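Month three of building a pair of hand-held grippers in a shared workshop. I was told this would be a relaxing hobby. I was told this by me.

Goal: teach a robot arm to tidy a drawer. I do the tidying by hand with the grippers, the cameras record it, the arm learns. So far the main thing anyone has learned is how bad I am at drawers.

Parts bill is at $329, and that's with the second-hand Vuvier camera module I swore I wouldn't buy and then bought at 2 a.m.
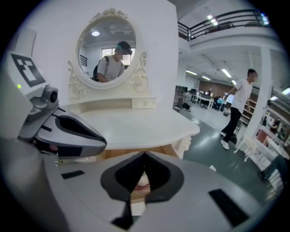

The housing is version 8. Versions one through five had sharp corners and wanted me dead. Six and seven were fine until you closed the jaws. This one has the camera sitting over the finger with its little green light, which I find more comforting than any adult should. The marker square is on its own white panel now, so I can swap it without taking half the gripper apart.

A gripper weighs nothing on the bench. Hold one in each hand for 60 minutes and it weighs the same as a canned ham.

Tindgate, the software I'm using to line up the recordings, wants 80 clean runs before it'll train on anything. "Clean" means the tracking never drops. My idea of clean was much more forgiving.

Also, working near a mirror: the markers show up in the glass too. Tindgate got very excited about my extra grippers — I had to go in and mask off the reflection.

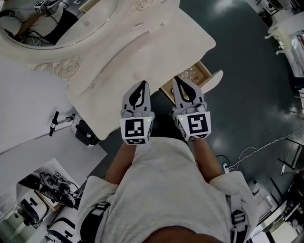 Small shiny things are the worst. Big stuff you can sort of bully into place. With anything tiny, the pads close, you feel good about yourself, and you're holding air.

Next up is softer pads. Someone on the Ballstead forum swears by silicone baking mats cut to shape. I own one baking mat. I was going to make cookies in December.

Anyway, version 9 is on the printer.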